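I've been putting off writing up the Korkik earplugs until I'd worn them to a proper spread of shows, and after last Saturday's Csonka gig at the Talley I think I'm there. That makes 20 shows since October, everything from a guy with an acoustic guitar in a record store to a metal bill where my shirt was moving on its own.

Quick background for anyone new. I go to a lot of live music, my ears rang for two days after a festival, and the foam plugs from the drugstore made every band sound like they were playing in the apartment next door. My friend Chrysoula Kalogeropoulos, who has been dragging me to shows since college, bought a pair of these first and wouldn't shut up about them. So I caved.

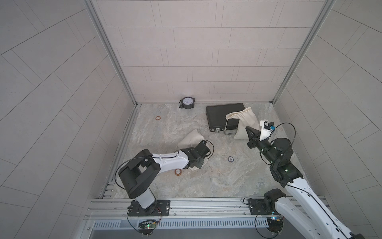 Filed under: Gear > Hearing Protection

Fit first. You get small, medium and large tips, and I started on medium like everyone does and hated them. They crept out every time I sang along (which is always). Went up to large on the left, stayed medium on the right, problem solved. Apparently my ears don't match! Give yourself a few songs of messing around before you decide they're no good.

The sound is why you'd buy these. At the Talley I was maybe three rows back for Csonka, and I could hear the bass player's actual notes and the harmonies on the slow one they do before the encore. Cymbals lose a little sparkle. Vocals come through great. The only show where I pulled them out was Nilton Cusi's solo piano set, in a seated room with 206 chairs and everybody holding their breath, and that one didn't need plugs anyway.

I also tried them in a big room, the Kendex, which holds nearly 4,000 and has that awful echo off the back wall. They can't fix a bad room. The echo was still there, just quieter, and the drums were still mush. But I walked out with no ringing, and I talked to my ride the whole way home without yelling.

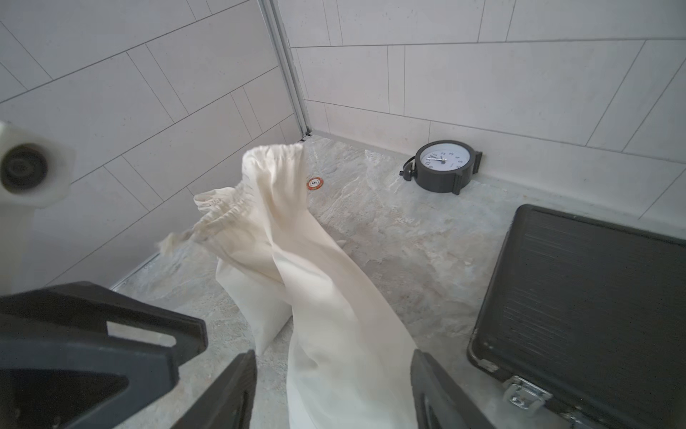
Can you still talk to the person next to you with these in?

Between songs, sure, and it's easier than with foam. During a loud song you have to lean in close, same as you would with bare ears. Your own voice sounds boomy at first, so you'll probably talk too softly at the bar. I got handed the wrong beer twice.

Now the gripes. The stems are short, and getting them out with sweaty fingers is a pain. The black ones disappear the second you drop them on a venue floor, so get the orange. And the replacement tips cost way more than little bits of silicone ought to. Mine started feeling loose after a dozen shows or so, and I had to buy a second set.

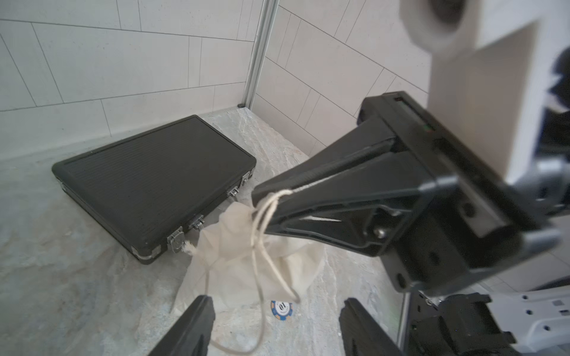
I also wish they'd sell single plugs. I lost a left one in the parking lot at the Kendex and had to buy a whole new pair, so now I own three plugs and a grudge. Chrysoula has the cord that clips them together behind your neck, and she hasn't lost one yet, but it snags on my jacket collar and I can't stand it.

Would I buy them again? Well, I already did. If you go to one concert a year, stick with foam and save your money. If you're out every couple of weeks and like standing up front, get these, order the large tips too, and put them in before the opener starts. Four and a half stars from me, with the half star gone for the tip prices.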